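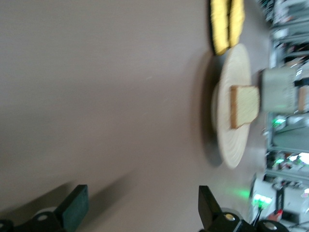

Pauline Mottram wrote back before eight to say that 13 failures is far too many for a machine anyone would let near breakfast, and that she would rather wait for one that can clear a table without being watched. I answered that she had read the total and skipped the breakdown.

Tuesday. The breakdown, so that I have it written down somewhere other than in an email. 73 attempts at the table-clearing chore, bread slice moved off the plate, plate moved after it, mug last. Of the 13 that failed, nine were the plate. The rim is low and the fingers come down on either side of it with very little to hold. The mug gave one failure. The bread gave three, all of them squeezed too hard and torn at the crust.

Renji thinks the plate is a planning problem and wants to slide it to the table edge first, the way a person would. I think it is a finger problem -- flat pads on a thin rim -- and the slide only hides it. We agreed to try his way tomorrow, with the closing speed left alone so the numbers can be compared.

Time per run is still poor. Median 62 seconds for three items. I cleared my own lunch things in the kitchen at noon and did not bother with a watch.

Kartini asked if the Pemcombe people would take the mug routine by itself for their canteen line. Probably. They handle 700 mugs on a weekday, all the same shape, and sameness is most of what the arm needs. A home is harder. My answer to the general question has not moved since February: shop-floor chores yes, if the objects repeat; household chores one at a time, with someone in the room.

Bread force limit lowered a little at four o'clock. Two runs after that, both whole slices. Too few to mean anything.

To do: thinner pads from Sugiyama, reply to Kanako about the bench booking, buy bread.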